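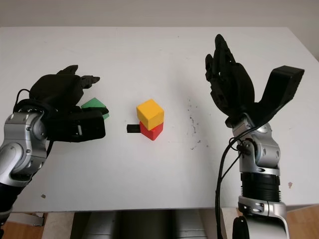 Makers & Machines | Workshop Visit

Bořivoj Doležal wants his robot to build a tower, and he'll happily lose an evening to it. The two-armed machine he calls Iditz lives in the Breneck shared workshop, and its hands alone took him 6 months (the first pair hummed like a fridge!).

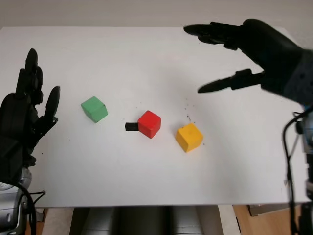
Green, red and yellow: the cubes on the table at Breneck.

Wooden blocks are a wonderful test. Paint chips, corners wear, and every grip has to land a little differently. Doležal has logged 500 tries since July, and he can tell you about most of them.
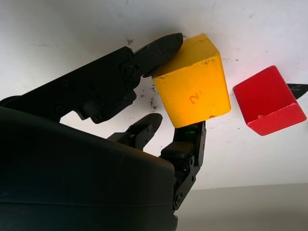 His favorite part is the fingers. Each joint comes apart with one small driver, so a bad link costs him ten minutes and a cup of coffee. He rewired both wrists in the spring and is already itching to do it again, with thinner cable. 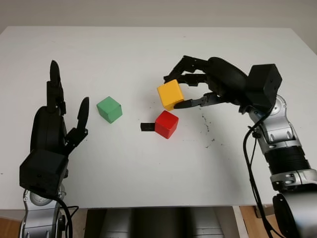

Marit Nygård

Next on his list is a four-block tower. "Come back at 84 percent," he told me. I plan to.

Related
A Plotter From Scrap at Vevuston
Liu Motor Boards, Tested
Quieter Gears at Home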